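How to judge a variable star's brightness by eye

Guides make this sound easier than it is. Pick two comparison stars, one a little brighter than your target and one a little fainter. Glance between them and don't stare, as red stars seem to brighten the longer you look.

Write the estimate down before checking anyone else's. I distrust any log that agrees too neatly with the chart.
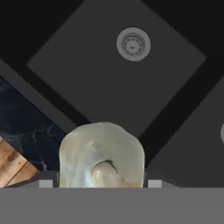
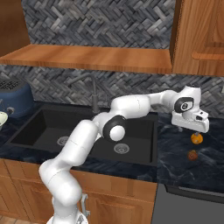 Repeat after 11 nights. If the change is under 2 tenths of a magnitude, I wouldn't believe it yet.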